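Winari Cable Cell — Equipment Plan and Gallery

This page collects the purchasing notes for the cable handling cell at Winari, with pictures of the work at the end. It is meant for the people who sign the order and for the shift leads who will have to live with what we buy. Golnar Zamani wrote the budget section. Aiguo Liang did the floor plan and the list of spares.

What the cell has to do

The product is a finished cable with a molded plug. The arm has to take hold of the plug body without marking it and present it the same way up each time. Ties come next. Cables are soft and never hang the same way twice, and most of the money in this plan goes to dealing with that. The arm itself is the easy part of the order.

Planned volume for the first quarter of running is 1040 cables a shift. The hand bench stays in place until the cell has held that number through April.

What we are asking for

Two arms from Stindon, same model, same controller. One works, one is trained on new cable types and steps in when the first is down. We looked at buying one arm and a service contract. The contract response time was 28 hours, and a stopped cell costs us a full day of orders at that rate.

Grippers from Isah, parallel type, with fingers we can unbolt and replace ourselves. Fingers are a wear item and should be budgeted as one. The request is for 26 pairs, which Aiguo expects to last the year. They sit in the consumables line with the cable ties, so please do not look for them under capital.

One bench vise per station. We have these already. They are heavier than they need to be, but they don't move, and a purpose-made clamp was quoted at more than the gripper it would sit under. If the vises turn out to be too slow to open and close between cables, we will come back with a request for a powered clamp. It is not in this year's figures.

Cameras at the wrist of each arm, plus one spare. The spare is there for cracked lenses and pulled cables. Buy the mount with the camera. The last time we bought them apart, the screws didn't match and we waited two weeks.

Software license from Fluvunero, one seat per controller. The price goes up if we add a third arm. Golnar has asked for that price in writing before we sign for the first two.

What is easy to forget

Power drops and floor anchors belong to the building budget, but the electrician's time does not. It comes out of ours — put down 80 hours for both stations.

Training time is also ours. Each shift lead needs enough hours to clear a fault and change fingers without calling engineering. We did not get that into last year's plan and paid for it in overtime.

Leave room on the floor. The drawing shows the arms at full reach, and the walkway line was moved to match. Nothing gets stored inside that line, including empty carton pallets.

Pictures from the work

Holding the plug by its body is the part of the job both pictures have in common. 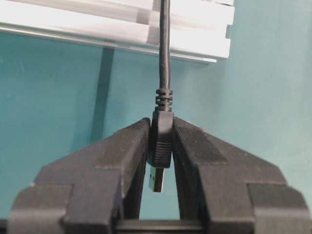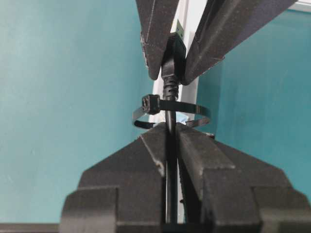 Order of purchase

Arms and controllers first. They have the longest lead time, and nothing else can be tested without them. Grippers and cameras go on the second order, once the mounting plates are confirmed. Fingers can be split into two deliveries so we are not holding a year of stock if the shape changes.

Payment terms differ. Stindon wants a deposit with the order. Isah bills on delivery. Fluvunero bills yearly and in advance, so the start date on the license should match the date the cell is handed over and not the date of the order.

Still open: whether the second station goes against the wall or back to back with the first. Back to back saves floor space but makes it hard to get behind the controllers. Aiguo prefers the wall. If you work in that area and have a view, tell him before the anchors are drilled.

Questions about the figures go to Golnar Zamani. Floor plan and spares, Aiguo Liang.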